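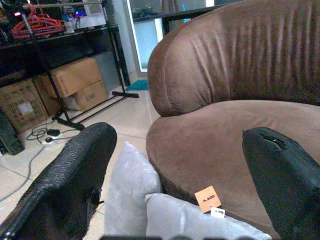
**Andwood Egg and Poultry Box – progress report, second period (to end of February)**

We are on budget and slightly behind on households. The plan promised 100 paying subscribers in Andwood by the end of this period and we have 90. I would treat even that number with some caution. It includes everyone whose card was charged in February, and the first box is discounted. The number worth watching is how many pay full price in the spring, and we don't have it yet.

## Supply

Plukby is still our only packer. Their eggs have been fine. Their chickens have been fine too, but sizes vary more than the contract allows, and twice we had to credit customers who had paid for a large bird and received a medium one. Plukby says the problem is the season. It may be. They said something close to that in the fall, so I have asked for weights by flock before we accept the explanation.

The second farm mentioned in the last report has not signed. They want a minimum order we can't meet, and I don't recommend guaranteeing one with grant money.

## Delivery

We sent out 207 boxes in the period. Kiani, the carrier, reports all of them as delivered on time. Our customers' messages don't quite support this. "On time" in Kiani's system means the van was in the right zip code before 6 p.m., and several households got their box well after dinner. We have asked for doorstep times. Until we get them, please read the carrier's figures as the carrier's figures.

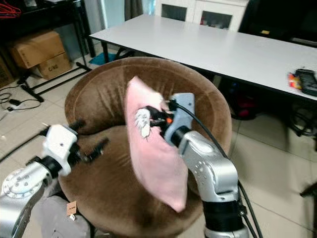 *Round brown chair with pink cushion.*

## Packaging

The grant paid for a trial of the Rasex liner, a paper-based replacement for the foam we used before. We packed 69 boxes with it and the rest with foam.

Results so far:

- No customer reported a warm box in either group. It was winter, so this tells us very little.
- Broken eggs were about even between the two.
- The Rasex liner takes longer to fold, and the packers dislike it.
- Customers like being able to put it out with the paper recycling – or say they do. We asked a leading question on the card and should reword it.

The supplier would like us to switch over completely now, at a better price. I would hold off. A liner that works in February has not been tested on anything, and a bad week in July would cost more in refunds than the discount saves.
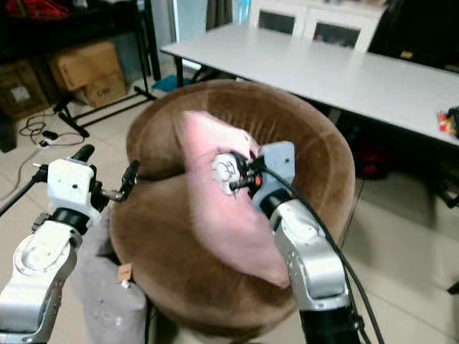
The same goes for the frozen chicken parts customers keep asking about. There is demand, or at least there are emails, but frozen goods would need a second packing run and a freezer we have not costed. I'd like to see one full summer on the current range first.

## Money

Spending is in line with the budget except for customer credits, which ran over, mostly due to the bird sizes. We covered this from the printing line. The flyers that line paid for last period brought in very few orders that we can trace, so I don't expect to miss it.

## Next period

1. Get flock weights from Plukby and settle the credits.
2. Get doorstep times from Kiani, or get a quote from another carrier.
3. Repeat the liner trial in warm weather, with a thermometer in every test box.
4. Report full-price renewals separately from discounted first boxes.

We are not asking for a change to the grant at this point. If renewals come in weak, the household target for the end of the year will need to come down, and I would sooner raise that now than in the final report.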